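Datasets / Simulation / Manipulation

# Domow: simulated peg and block episodes for one arm

Domow is a small set of simulated manipulation episodes, made to test whether a policy trained on one camera view still works when the view changes. It was put together by Isamu Nakajima and Kimie Nomura and released in September 2023.

## What is in it

- 600 training episodes and 200 held-out episodes
- up to 2,000 steps per episode
- RGB from 2 fixed cameras, joint positions, gripper opening, block pose

Every episode uses the same black arm with a parallel gripper, a blue-grey block and a red stick, in a plain room with one table. The start pose of the block is drawn at random. Camera poses are drawn once per episode and then held still.

Room geometry comes from Wyss, our scene generator. Physics and rendering run in Flunetti. Wall colour and light are drawn from a narrow range - we wanted the viewpoint to be the main thing that changes.

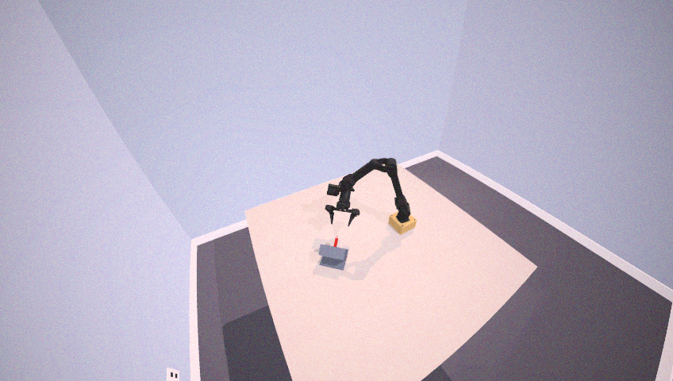 Why keep the table so bare?

Clutter would add a second source of error. With one block and one stick, a drop in score between views is easier to put down to the view itself.

## Method

The baseline policy, Etader, takes one RGB view and the joint positions and gives out a target for the gripper. We train it on the first camera only. At test time it gets either the first camera or the second, with no fine-tuning.

Episodes come from a scripted expert that reads the true block pose. Noise is added to its targets so that the data includes tilted blocks and off-centre contacts. We left these in. An earlier version dropped them, and the policy then had no idea what to do once the block was no longer flat.

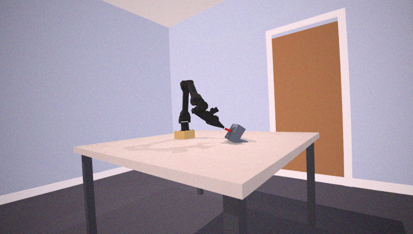 *Red tip at the left side of the tilted block, with the door behind.*

## Results so far

Etader does well on the camera it was trained on and clearly worse on the other one. Most failures are in depth: the gripper lines up sideways but stops short or goes too far. Adding the block pose as an input closes most of the gap, so we think the trouble is in the vision part - the control part seems fine.

## Known problems

- Block poses are logged one step late. Shift them before training.
- Contact forces are not saved.
- Nothing has been tested on a real arm.

## Comments

**pkd_sim:** Is the one-step shift needed for the held-out split too?

**K. Nomura:** It is. Both splits were logged the same way.

**marrowfat:** Loader works for me after the shift. Would be good to have depth images in the next version.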